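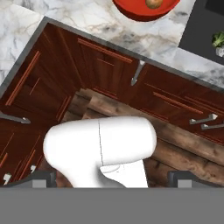
Drollow Kitchen is a simulated training environment for household robot arms, sold by the software firm Boviso. It lets a customer run a virtual arm and gripper through kitchen tasks before any hardware is bought or put to use. The first version was released on 21 Apr 2019, and a second followed in September of the same year.

The product was designed by Kasun Rathnayake, who had earlier written the Zeng physics engine on which it runs. Obaidul Sikder drew the rooms and cabinets. The rooms come with worktops, drawers and cupboards with bar handles, and food items such as broccoli that can be placed in bowls or on the counter. Surface finishes, including marble and several kinds of wood, can be changed from a menu. The user may watch from a fixed point in the room or from a view mounted on the arm, looking down past the gripper fingers.

Two licences are offered. The basic licence allows 1000 task runs a month and the full licence 2000. Both include the same library of 378 objects. Customers can add their own models, though these must be given a weight and a friction value by hand, and the manual says little on how to choose them.

Reviews in the trade press were mixed. The trade newsletter Zomholm praised the drawer and door handling but found that small round items rolled too freely on the worktop. It also noted that liquids are not supported. Boviso changed the rolling behaviour in the second version. Liquids have not been added.

The full licence also covers Drollow Workshop, a smaller set with a bench and hand tools.

Contact | Copyright and licence | Back to top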